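Notes for the baskets talk, 24 slides, keep it under the half hour. Water on the lectern.

## Slides 1–4: Why baskets

- Say hello, thank the hosts, say which stores I work with (Hiebert, two branches).
- Most of our budget talk is about carts. Small shops run on baskets.
- Ask for hands: who has replaced baskets in the past year?

## Slides 5–11: What we looked at

The Hallness branch logged 2,552 basket trips in May. Go slowly on this slide, the chart is crowded. Point to the late afternoon bars first.

Most trips were short. People came in for a drink, bread, or something for dinner. A lot of them picked up a basket and bought one item.

- The stack by the door held 80 baskets. It ran out on Fridays.
- Empty baskets piled up at the registers and stayed there until closing.
- Moving a second stack to the drinks aisle helped. Skip the floor plan if time is short.

## Slides 12–17: Shape and load

Mesh sides are easier to rinse and let staff see what is inside. Solid sides hide small items at checkout. Pass the Maner sample to the front row here and get it back before the break.

Tall bottles are the usual complaint. Stand them at one end and they tip when the basket tilts. Lay them down and they roll. Husine sells a divider, but we haven't tried it yet, so say so if asked.

## Slides 18–24: One bottle, one basket 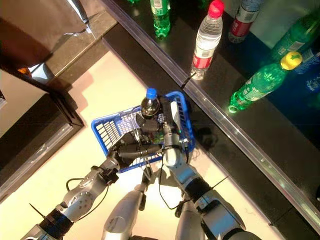 *Hallness, September 16, 2024*

A single cola, upright near the far end of a small blue basket, with one corner of the basket tilted down. Leave the slide up while I talk about where the weight goes. Then the shelf edge: a metal trim rail like this one gets knocked by baskets in a narrow aisle, so ask the room how wide theirs are.

Last slide is the order sheet. Questions after that.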